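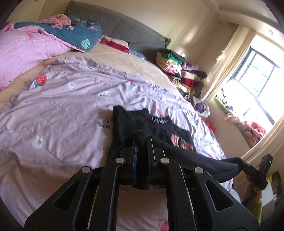

Garment episodes on the Drekton hand-held pair fail most often at the first pinch, so set the jaws up before recording. Open the Boltel utility, connect both units and run the zero routine with the jaws closed on nothing. Then lay out one garment and take a fold at the centre with the first gripper. A dark top with a block print, spread over a patterned sheet, is a suitable starter: the lettering and the graphic give the tracker something to hold on plain black fabric. Take the far end with the second gripper and draw it out to one side until the cloth between the two comes to a taper. Hold for a moment, then release the second gripper first.

Jaw width is reported in counts from zero to 2,000. With a single layer of jersey clamped, our left unit read 1,961 at the default force. A fold of fleece reads lower. If the value drifts while you hold still, raise the force to 55 and repeat the zero routine. 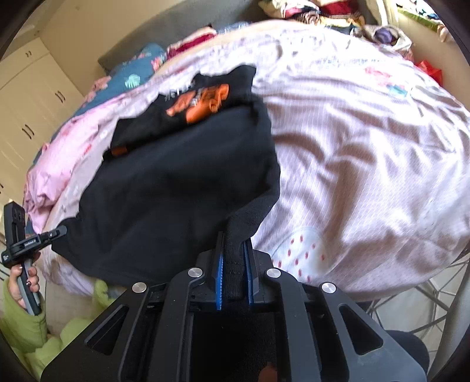 Record each garment as its own episode. The Wyss firmware stores up to 14 episodes before it needs a transfer, and it does not warn you when the buffer is full. Ambros Mayrhofer lost a Wednesday morning of folding that way.

To transfer:

Stop recording on both units.
Dock the left unit, then the right.
Select Merge in Boltel and check that the two time tracks line up.
Clear the buffer only after the merged file opens.

If the tracks are offset, use the Flernard alignment script - the version Engelbert Reisinger posted in December handles mismatched start times. Older versions cut the longer track to the length of the shorter one and should not be used on paired data.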